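Pondo gripper comparison: common questions

What was compared?
Two grippers, the Sternura and the Varkilach, on the same arm with the same controller settings. Only the fingers and the mounting plate changed between runs.

How many grasps did each one get?
Each gripper made 40 tries per item, on 3 soft items. Failed tries stayed in the results — we did not repeat them.

Which one should I start with?
The Sternura, if you mostly pick up cloth. The Varkilach closes harder and did better with firm pillows.

Do I need to recalibrate the cameras after a swap?
Not if the stands stay put. Check the tool offset, though. Tùng Doãn found ours was off by 2 mm after the first change.

Can I use my own arm?
Yes, if it takes the same flange. Cường Đinh keeps the list of adapter plates and can tell you which one fits.

Does the test need a lab?
No. We ran it in an ordinary living room in May 2023, with daylight from the windows. Close the blinds if your depth readings get noisy.

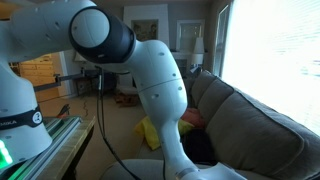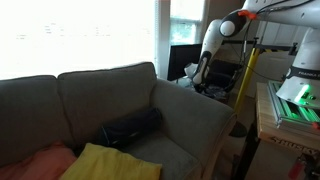
Both views: the arm on its base, with the gray couch nearby.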